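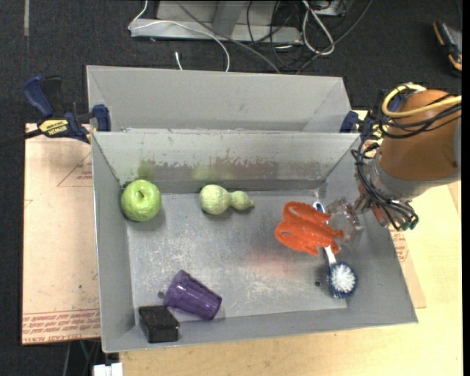 About Haratent

Haratent buys and sells vintage trade cards, tobacco cards and early candy and gum cards. We work from a single office and stockroom on Zomerska Street, and most of what we sell goes out by mail. We deal in cards issued before 1960. We do not handle modern cards, graded or otherwise, and we do not sell sealed packs.

How we started

The business began as a table at a monthly paper and postcard fair. The first stock was one collection of European chocolate and coffee cards, bought from an estate, with 223 cards in two shoeboxes. Most of them had been pasted into albums at some point and had paper on the backs. They sold anyway, mostly to collectors who were filling sets and did not mind the condition. We kept going to the fair, put out a printed price list, and later moved the list online.

In our fourth year we took over the stock and mailing list of Clulska Cards, a dealer in nonsport issues who was closing. That is where our film star, aviation and animal sets come from, and a good many of our regular customers too. If you had a want list on file with Clulska, we still have it. Send us a note and we will bring it up to date.

What we carry

Our main areas are:

Tobacco cards, mainly sports, military and ships
Chocolate, coffee and tea inserts, including albums
Strip cards and early gum issues
Trade cards for soap, thread, stoves and patent medicine
Redemption coupons, wrappers and mail-in offers

We also hold the Başaran collection of wrestling and boxing cards on consignment. It is being listed in parts, one issue at a time, and the owner has asked that complete sets not be broken until they have been offered whole for 12 months. Singles from the duplicates are available now.

Grading and descriptions

We grade by eye, under a lamp and with a loupe, using the usual terms from Poor to Near Mint. Creases, pinholes, writing, trimming and back damage are listed separately from the grade. A card with a clean front and album residue on the back will be called Good or lower, and the listing will say why. We measure every card that was issued with a tab or a hand-cut border.

We do not clean, press or recolor cards. If we believe a card has been altered by someone before us, we say so in the listing. Reprints are marked as reprints and kept in a separate section.

Every listing has scans of the front and back of the card you will receive. For lots of more than 11 cards, we scan the best and worst examples and describe the rest.

Buying

We buy collections of any size within the areas above. Please send clear pictures of the fronts and a few of the backs, along with a rough count and any album pages that came with them. Please do not take cards out of old albums before we have seen them. We normally reply within 2 business days with either an offer or a question. For larger collections we can travel, and we pay on the spot by check or bank transfer.

We also take consignments. The commission depends on the value and the amount of listing work, and is agreed in writing before anything is sent.

Shipping and returns

Cards are sent in a soft sleeve and a rigid holder between two pieces of board. Albums and framed items go in a box. Orders received by noon are packed the same day. Anything may be returned within two weeks of delivery for a refund, as long as it is in the same holder it came in.

Visiting

The office is open by appointment only. Let us know which sets you want to see so we can have them pulled from the stockroom. We close for the last part of December, and mail that comes in during that time is answered in January.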